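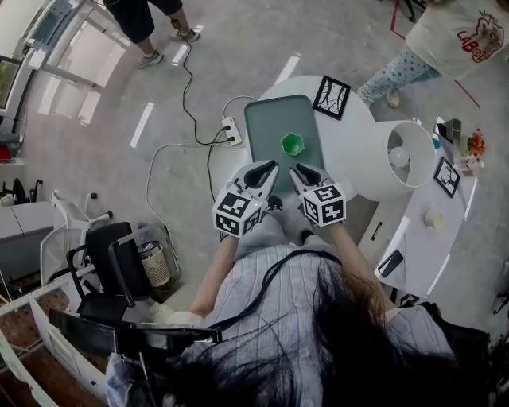
A reviewer of the first draft asked whether grippers held by a person could stand in for a robot at all, given that a person corrects small errors without thinking about it. We take up that question in Section 4.

Figure 2. Collection with two hand-held grippers and a head-mounted view. Each gripper carries a cube with square markers. The cup is on the tray.

Ramasamy
May

3.2 Collecting demonstrations

We recorded 1,000 demonstrations on the cup and tray task and held out 200 of them for testing. Gripper pose comes from the marker cubes. When a cube was hidden for more than 12 frames in a row, we dropped the recording. The Kerik policy was trained on what remained, with no data from the robot arm itself. It finished 78 percent of its trials on the arm. Most failures came at the grasp, with the jaws closing too early on the rim.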